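Driltilel Demonstration Sessions: Frequently Asked Questions

Answers to what people write in to ask before (and, more often, after) their first session. Maintained by Toàn Lục. If your question isn't covered, send it along and it may end up on this page with your name removed and your spelling fixed.

What is Driltilel?

A set of recorded demonstrations of kitchen-counter chores in simulation. A person steers a robot arm on screen, the arm picks something up and puts it somewhere, and the whole thing gets saved. A learning system called Zupan then studies the recordings and tries to do likewise. Some days it does. Other days it drives a fork into a wall with great confidence.

How many demonstrations do you have?

The June release has 2,202. We planned on 2,000 and then could not get people to stop.

Is 2,202 the number recorded or the number kept?

Kept. Another 484 were thrown out. See "Why was my episode rejected?" further down, ideally before writing to us about it.

What do I need to take part?

A computer that can run the Karkcombe client, a controller with two sticks, and some patience. You don't need a robot. You don't need to know anything about robots either, and the people who do tend to be worse at this for the first hour.

What will I be asked to do?

You get a one-line instruction, such as "move the glass next to the bowl," and a counter with things on it. The glass tasks are where everybody starts. 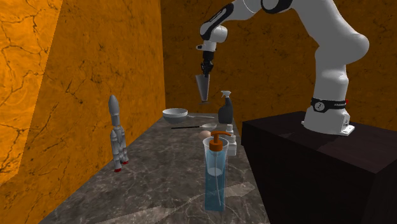 Glass held by the rim, over the far end of the counter.

Why is there a rocket on the counter?

Because kitchens contain things that have no business in kitchens. If Zupan only ever sees tidy counters, it will be useless in any home where people live. The rocket is a distractor, and so are most of the other objects in any given episode. Leave them alone unless the instruction names them.

Why are the walls orange?

Surfaces are drawn at random from a library. You may get cracked orange plaster, you may get something worse. The point is to stop Zupan from deciding that a glass is a thing that occurs near beige. We have had more mail about the orange than about any other part of the project, and no, you can't request a different kitchen.

Can I practice first?

Yes. Your first 27 episodes go in a practice folder and are never used for training. Break whatever you like. People are very careful in their practice episodes and then reckless in episode 28, and we have stopped trying to understand it.

How should I grip things with a rim?

One finger in, one finger out, with the wall of the object between them. Close slowly. If you come straight down at the middle of a bowl or a pitcher, both fingers end up inside and you will be stirring.
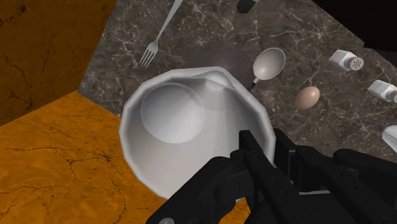
Fingers on either side of the wall. Spout side left alone.

Why two views?

The wide view helps you get to the object. The close view helps you grip it. Both are saved, and Zupan gets both. New people watch only the wide one, then ask why the gripper closed on air. Glance at the close view before you press the trigger. That's most of the skill.

Does it matter which part of the rim I pick?

For you, not much. For Zupan, a little variety is good. If every person grabs every cup at the same spot, the model learns the spot and forgets about the cup. Pick whichever side is easy to reach and don't think about it too hard. Please don't coordinate with your friends, either. We had a group who agreed on a "best" grip in a chat channel and we could see it in the data from orbit.

Should I redo an episode if I hesitate or miss the first grab?

No. Keep going. A missed grab followed by a good one is worth more to us than a clean run, as it shows the model how to get out of trouble. The earliest version of Zupan was trained on nothing but perfect runs. When it missed, it carried the missing object to the goal, set it down gently, and reported success.

What if I knock something over?

Finish the task if you still can. Plenty of episodes begin with shakers lying on their sides anyway, so a toppled one is not a crime. If the named object goes over the edge, press the abandon button and start the next one. Don't chase it across the floor. The arm can't reach the floor, and watching somebody try is hard on the reviewers.

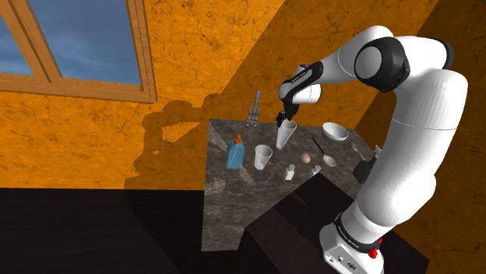 How long should an episode take?

As long as it takes, up to the time limit shown in the corner of the client. Slow and steady is fine. What hurts us is the long pause in the middle while you answer the door. The arm hangs there, the recording rolls on, and Zupan learns that a proper robot stops to contemplate. Use the pause button, which trims the gap for you.

Why was my episode rejected?

Usually one of these:

The object ended up somewhere other than where the instruction said.
The arm went through the counter. (The simulator should stop this. It mostly does.)
You moved something you weren't asked to move, on purpose. Reviewers can tell.
Nothing happened at all. Check that your controller is plugged in.

Can I appeal?

You can. Toàn reads the appeals in the afternoon, after coffee, and has been known to give in. Attach the episode number. "The one with the spoon" does not narrow it down.

Will the model work on a real arm?

That is the job of Runside, our sister project, which takes the trained model and tries it on hardware. They ask us for more spills, more clutter and fewer heroic fast grabs. We pass this on every month.

Can I use the data in my own work?

Yes, for research, with credit. The download page has the license and a short note on file layout. Read the note before writing to ask why the episode numbers have gaps. The gaps are the 484.

Do I get paid?

You get your handle in the release notes, and a warning when your controller battery is low. The second one took longer to build.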